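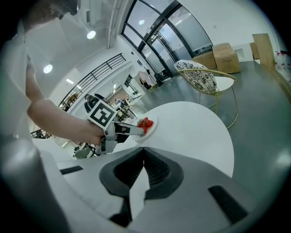

《미키츠의 겨울 장부》는 하이케 뵈트허(Heike Böttcher)가 쓴 장편소설이다. 가상의 산간 소도시 미키츠(Mikitz)를 무대로, 문을 닫게 된 제재소의 마지막 장부를 정리하러 온 여성 회계원이 한 철을 보내며 겪는 일을 그린다. 작가의 두 번째 장편이며, 먼저 나온 《스티카바르》(Stikavar)와 같은 고장을 배경으로 삼고 있어 두 작품을 묶어 '고개 너머 연작'이라 부르는 독자도 많다. 다만 작가 자신은 이 이름을 한 번도 쓴 적이 없고, 두 책은 어느 쪽을 먼저 읽어도 무리가 없다.

개요

소설은 모두 15장으로 이루어져 있으며, 각 장의 첫머리에는 장부에서 옮겨 적은 듯한 짧은 기록이 한 줄씩 붙어 있다. 통나무 몇 수레, 등유 한 통, 누구에게 빌려주고 돌려받지 못한 톱날 같은 것들이다. 처음 읽을 때는 그저 분위기를 돋우는 장식처럼 보이지만, 읽어 나가다 보면 앞에서 무심히 지나친 항목이 뒤늦게 어떤 사람의 사연으로 되돌아오는 일이 잦다. 그래서 이 책을 아끼는 독자들은 다 읽고 난 뒤 장 첫머리만 따로 모아 다시 읽어 보기를 즐겨 권하는데, 과연 그렇게 읽으면 또 한 편의 작은 이야기를 만나는 기분이 든다.

줄거리

11월 초, 회계원 로샤(Rocha)는 고개가 눈으로 막히기 직전의 마지막 우편 마차를 얻어 타고 미키츠에 도착한다. 맡은 일은 단순하다. 제재소의 장부를 맞추고, 남은 빚과 받을 돈을 가려내고, 봄이 와서 길이 열리면 서류를 들고 돌아가는 것이다. 로샤는 제재소 위층의 작은 방에 짐을 풀고, 새벽 4시면 어김없이 난로에 불을 지피는 늙은 제재공 토저(Toser)와 벽 하나를 사이에 두고 지내게 된다.

장부는 처음부터 맞지 않는다. 오래전 어느 해부터 해마다 같은 금액이 어디론가 나가고 있는데, 받은 사람의 이름이 적혀 있지 않다. 로샤는 이것을 횡령이라 짐작하고 마을 사람들을 한 집씩 찾아다니기 시작한다. 사람들은 문을 열어 주고 차를 내오고 날씨 이야기를 길게 늘어놓지만, 정작 돈 이야기가 나오면 슬그머니 말을 돌린다. 이 방문 장면들이 소설의 앞쪽 절반을 차지하며, 집집마다 다른 부엌 냄새와 말버릇, 서로에 대한 묵은 서운함이 느긋하게 펼쳐진다.

이야기의 흐름이 바뀌는 것은 9장이다. 토저가 앓아눕고, 로샤는 그를 대신해 새벽마다 난로를 돌보다가 장작더미 뒤에서 또 한 권의 장부를 발견한다. 그 안에는 오래전 산사태로 가장을 잃은 집들의 이름과, 제재소가 그 집들에 해마다 나누어 준 돈이 빼곡히 적혀 있다. 제재소 주인도 일꾼들도 모두 알고 있었으나 회사의 본점에는 알리지 않은 일이었다. 로샤는 본점에 낼 보고서에 이 사실을 쓸 것인지를 두고 남은 겨울을 꼬박 고민한다.

마지막 장에서는 3월이 되어 고개가 열린다. 로샤가 어떤 보고서를 들고 떠났는지는 끝내 밝혀지지 않으며, 소설은 빈 방의 창을 닫는 토저의 모습으로 끝난다.

등장인물

로샤: 주인공. 셈이 빠르고 말수가 적다. 과거에 대해서는 거의 서술되지 않으며, 고향에서 온 편지를 뜯지 않은 채 가방에 넣어 두었다는 사실만이 몇 차례 언급된다. 이 편지의 내용도 끝까지 나오지 않는다.

토저: 제재소에서 평생을 보낸 제재공. 글을 읽지 못한다고 알려져 있으나, 두 번째 장부의 필체가 누구의 것인지를 놓고 독자들의 의견이 갈린다. 《스티카바르》에도 이름 없는 젊은 일꾼으로 잠깐 나온다고 보는 이들이 있는데, 나이와 왼손잡이라는 점이 들어맞는다.

우편 마부: 첫 장과 마지막 장에만 나오지만 입담이 워낙 좋아서 사랑받는 인물이다. 고개를 넘는 동안 그가 들려주는 염소 이야기는 본 줄거리와 거의 상관이 없는데도 몇 쪽에 걸쳐 이어진다.

문체와 주제

뵈트허의 문장은 길고 느리며, 곁가지로 새는 것을 조금도 겁내지 않는다. 한 인물이 의자에 앉기까지 그 의자를 누가 짰는지, 다리 하나는 언제 갈았는지까지 이야기하고 나서야 비로소 대화가 시작되는 식이다. 성미 급한 독자라면 앞의 몇 장에서 책을 덮고 싶어질 수도 있겠으나, 조금만 참고 따라가면 마을 전체가 눈에 익은 이웃처럼 느껴지는 것이 이 소설의 큰 매력이다.

주제 면에서는 기록과 침묵의 관계가 자주 거론된다. 장부는 정확해야 하지만, 미키츠에서는 적지 않은 것들이 사람들을 살게 했다. 작가는 어느 편이 옳은지 판정하지 않고, 로샤가 연필을 들었다 놓는 장면을 여러 번 되풀이해 보여 줄 뿐이다. 그 밖에 노동의 끝, 나이 듦, 외지인을 맞는 공동체의 예의 같은 문제도 다루어진다.

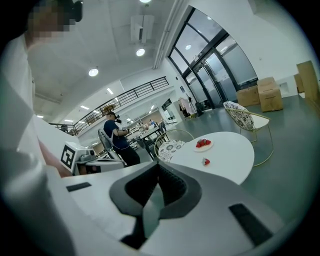 티모 콜하제(Timo Kohlhase)는 이 소설의 결말이 열려 있다는 통념에 찬성하지 않는다면서, 마지막 장 첫머리의 장부 기록이 그때까지와 달리 로샤의 말투로 쓰여 있으니 그가 두 번째 장부를 이어 쓰기로 마음먹었다고 읽어야 한다고 했다. 그렇게 보면 로샤가 보고서에 무엇을 썼는지는 굳이 물을 필요가 없어진다는 것이다. 이 해석은 꽤 널리 받아들여졌지만, 같은 기록을 토저가 로샤를 흉내 내어 적은 것으로 보는 견해도 만만치 않다.

집필과 출간

뵈트허는 첫 장편을 마친 직후부터 이 작품을 구상했으며, 처음에는 제재소가 아니라 소금 창고를 무대로 삼으려 했다고 한다. 초고는 출간본보다 200쪽이 더 길었고, 로샤의 어린 시절을 다룬 긴 회상이 들어 있었다. 작가는 교정 단계에서 이 회상을 통째로 들어냈는데, 뜯지 않은 편지는 그때 남은 흔적이다. 들어낸 부분 가운데 한 토막은 나중에 〈강 건너 학교〉라는 단편으로 고쳐 발표되었다.

평가

출간 당시의 반응은 조용한 편이었다. 호의적인 서평들도 대체로 전반부가 늘어진다는 점을 아쉬워했고, 특히 염소 이야기를 두고는 빼는 편이 나았으리라는 의견과 그것이야말로 책의 심장이라는 의견이 팽팽히 맞섰다. 이후 독서 모임을 중심으로 꾸준히 읽히면서 평가가 차츰 높아졌고, 지금은 뵈트허의 작품 중에서 처음 읽을 책으로 가장 자주 꼽힌다. 겨울에 읽기 좋은 소설이라는 말이 늘 따라다니지만, 한여름에 읽어도 방 안이 서늘해지는 책이라고 반기는 독자들도 있다.

각색

라디오극으로 한 차례 각색되었다. 분량 때문에 마을 방문 장면이 크게 줄었고, 장부의 기록은 장면이 바뀔 때마다 토저 역의 배우가 낭독하는 방식으로 처리되었다. 토저가 글을 읽지 못한다는 원작의 설정과 어긋난다는 지적이 나왔다.

같이 보기

스티카바르 (소설)
강 건너 학교
액자식 구성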